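Workspace marking (robot cells)

Workspace marking is the practice of showing, on the table or floor itself, where a robot is expected to do its work. I've been writing up bench rules for a good while now, and this is the one I get asked about most, so I'll go on a bit!

The rule as most small labs keep it goes back to the Zirenside bench notes, which Matilde Matos put together one March and has been fixing ever since. Her version says the outline goes down before the arms are powered, every object used in the task starts inside it, and cables run where a moving elbow won't snag them. Abílio Calado added the part on speed (hands held at 400 millimeters from a person's chair or more, slow mode for the first 14 runs of any new task), and people still argue with him over it.

Tape is the usual choice. Paint looks great for a week and then you want to move the table.

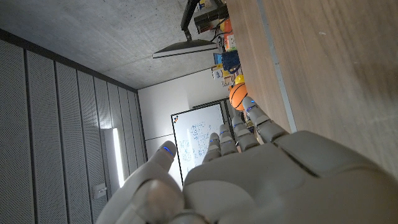
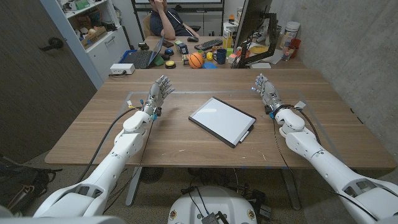 How often should the outline be checked? At the start of each shift, and again any time the table or the robot base has been moved. I also replace the whole thing every 18 weeks, even when it still looks fine to me.

Marking is only a reminder, of course. It doesn't stop an arm, and the Zirenside notes are firm that software limits have to be set separately and tested against the same corners. Andama's checklist does it the other way round, limits first and tape second, and I've grown to like that order more (you find the bad corner before you've crawled around with a roll of tape). Simões keeps a one-page log with both measurements side by side. I'd copy that.

Terms vary too. Brudix people say "the yard," Matilde says "the box," and older sheets have "work envelope," a term better saved for everything the arm can reach.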